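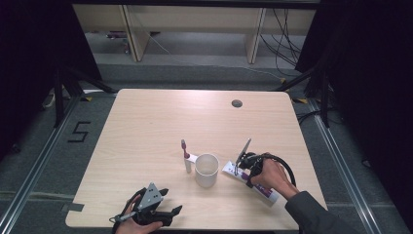 Cuvar puts hand-guided demonstrations on trial, and keeps the claims small

Benavides, November. Cuvar today opens a trial of hand-held grippers for showing household tasks to a robot. The company wants to say plainly at the start that it does not yet know whether the method is worth the trouble.

The trial, called Lirnia, uses three ordinary things from a bathroom shelf: a toothbrush, a cup and a tube of toothpaste. A person holds a gripper in each hand and moves the objects on a table. The recordings then go to Flaklow, the firm that will train the robot arms and test them.

Cuvar has 949 demonstrations so far. Of these, 167 have been thrown out, mostly for poor tracking or because the person changed their mind halfway through a movement. The company will publish both numbers every month for as long as the trial lasts.

"I have sat through a lot of launches where a robot does one tidy thing once and everyone claps," said Amos Quintanilla, who runs the trial at Cuvar. "A person with two grippers can pick up a toothpaste tube. I would hope so. What I want to know is whether an arm can do it afterwards, on a bad day, with the tube in the wrong place."

What the gripper has to deal with

The tube is harder than it sounds. It is round at the cap and flat at the crimped end, so the fingers need a different opening depending on where they close. A half-used tube also gives way when squeezed. Flaklow's early view is that most failures will happen here, and Cuvar has no reason to disagree.

The one in use is a mint toothpaste from Yunnan Baiyao, and it is set down at a new angle between takes. The fingers have dark pads on their inner faces, and pad wear will be logged along with everything else.

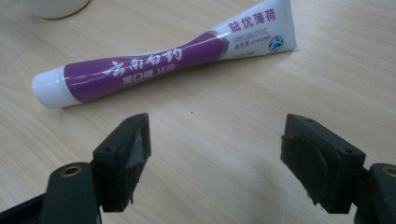 What the trial will not show

Lirnia covers one table and a handful of objects. It will say nothing about wet hands, crowded sinks or children. Ten people are giving the demonstrations, all of them Cuvar staff, and Mr Quintanilla accepts that they are more patient than most.

The company is also making no claim about cost. Hand-held grippers are often said to be quicker than steering an arm by remote control. Cuvar will run 22 sessions by remote control on the same task and compare the two before it repeats that.

First results are due from Flaklow in the spring. Failed attempts by the arms will be included in full.

Press enquiries: Amos Quintanilla, Cuvar, Benavides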